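How to Fold a T-Shirt on a Covered Table (or a Bed)

Posted by Līga Jaunzems, 11 August 2024

I love folding T-shirts. There, I said it! A drawer full of flat, even rectangles makes getting dressed so much nicer, and once your hands know the moves you can do a whole basket while your coffee cools.

What you need

A flat surface bigger than the shirt
A plain sheet to cover it
Clips for the edges of the sheet
One T-shirt (start with an old cotton one, they behave beautifully)

Set up your surface

Drape the sheet over the table and smooth it from the middle outward. Bare tabletops are slippery, and a sheet gives the cotton something to hang on to. Pull the far side taut before you clip it.
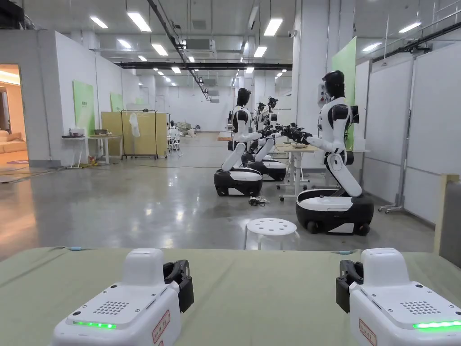

Stand while you work if you can. You'll have a longer reach and you'll see the whole shirt at once, sleeves included. My friend Uldis Luik folds sitting down and is still faster than me, so take that with a grain of salt.

If all you have is a bed, use the bed! A mattress gives a little under your hands, so press more lightly and smooth more often.

Step 1: Find the shoulders

Don't worry about the hem yet. Dig into the bundle, pinch a bit of cloth and lift gently until you can tell which part you've got. Follow the seam along to the shoulder, then find the other one.

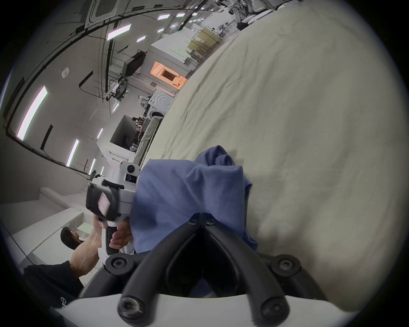
A bunched-up blue garment on a cream sheet, ready to be opened out.

Step 2: Open it out

Lower the shirt front side down and let go slowly. Tug the corners away from each other, a little at a time, and flip back any flap that has doubled over. Big lumps first, small creases later.

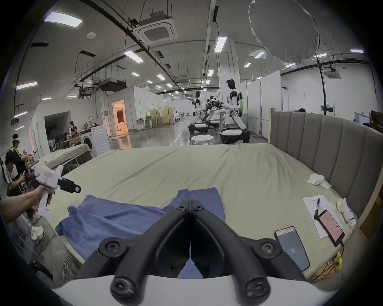 Step 3: Smooth and square

Run your palms from the collar to the hem, then out along each sleeve. Look for places where the fabric has bunched near the neck, and ease them flat with your fingertips. This is my favorite part!

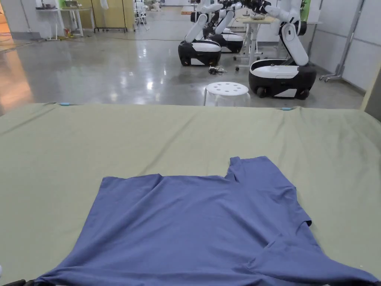 Check the sleeves one more time. A doubled sleeve makes a fat lump in the finished fold, and you'll feel it the moment you stack another shirt on top.

Step 4: Fold

Bring one side in toward the middle and lay its sleeve back down along the fold. Do the same with the other side so you have a long strip. Now fold the hem up to just below the collar, then fold in half again. Turn it over and give it a pat.

For very soft knits, stop after the first upward fold and roll the strip instead. It keeps its shape better in a suitcase.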